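Support > Gudero Simulator > Faults and Stops

26 August 2026 - Delyth Jenkins

Why does the mobile base stop in the utility room?
Release 11 reads thin upright objects as part of the wall behind them. The planner then routes too close, the base makes contact, and the run ends with fault 28.

Which objects trigger it?
Anything with a narrow handle near a wall. The plunger is the usual one. Large appliances are not affected.
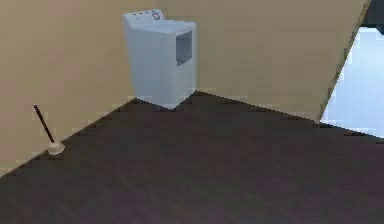

Utility room, simulated: plunger near the left wall, white appliance in the back corner.

Is fault 28 a safety stop?
Yes. It cuts drive power and holds the brakes. Do not disable it, even in simulation - the same settings file is loaded on real hardware.

Is there a workaround?
Set wall clearance to 250 mm and restart the planner. Narrow doorways may then be refused.

Can I resume a stopped run?
No. Reset the room and start again. If the fault repeats 2 times with the new clearance, send the log to Giang Tiêu.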